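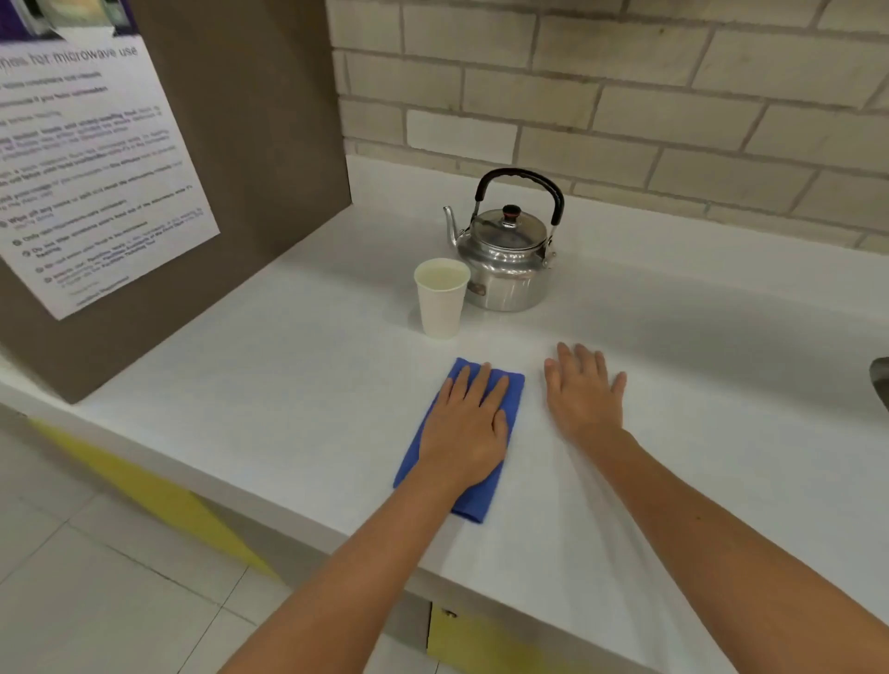

Ivone Vasconcelos

Conerska C7 Head-Mounted Camera and Controller Set

The C7 is supplied to laboratories that need first-person recordings of manual work before deciding which gripper or arm to buy. It is available through Luler under the equipment loan scheme and may also be purchased outright. The set consists of the head unit, a belt controller, a charging lead and a carrying case.

Purpose

A gripper is often chosen from its data sheet and found unsuitable once it meets ordinary objects. The C7 allows the intended task to be recorded as a person carries it out, so that candidate equipment can be compared against the same movements. Wiping down a counter is one of the standard tasks. A folded blue cloth is worked by the left hand on a glossy white surface, with a filled paper cup and a metal kettle standing further back. The cloth is soft and changes shape under the palm. The surface also returns a good deal of overhead light, and exposure should be checked before a long session.

Comparison of head units

The C7 was compared with the Semeniuk S45 by Tymofii Hladun at the Drenville kitchen site. Both units were worn by the same operator and both were set to the same frame rate. The S45 is lighter on the head and was preferred for sessions over 45 minutes. The C7 held its exposure better on white worktops and polished metal, and its controller can be operated by touch alone. The S45 controller has a flat panel, and the operator had to look away from the work in order to stop a recording.

Neither unit is recommended for work above shoulder height. The downward angle of the mount is fixed on the C7 and adjustable in steps on the S45.

Use with gripper trials

Recordings may be exported to the Luler comparison sheet, in which each grasp is listed with the object, the approach and the space available for the fingers. Kettles with a high arched handle and a thin spout should be entered as two objects, as the handle and the body call for different grips. Where a full cup stands directly in front of the kettle, the approach from behind should be entered separately.
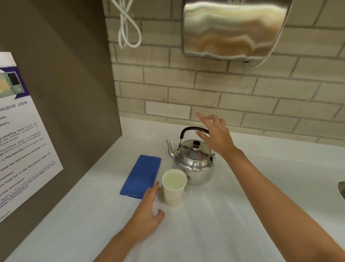 Specification

Head unit weight: 423 g
Recording time on one charge: 100 minutes
Controller: belt-worn, 7 buttons
Mount: fixed downward angle, adjustable strap
Export: video with time marks, comparison sheet

Loan and purchase

Loans are made for a minimum of one week. Requests should state the tasks to be recorded and the grippers or arms under consideration. Sets must be returned with the controller memory cleared. Purchase orders placed through Luler include one replacement strap. The next intake of loan requests opens in September.

Page last revised: Wednesday, May 26, 2021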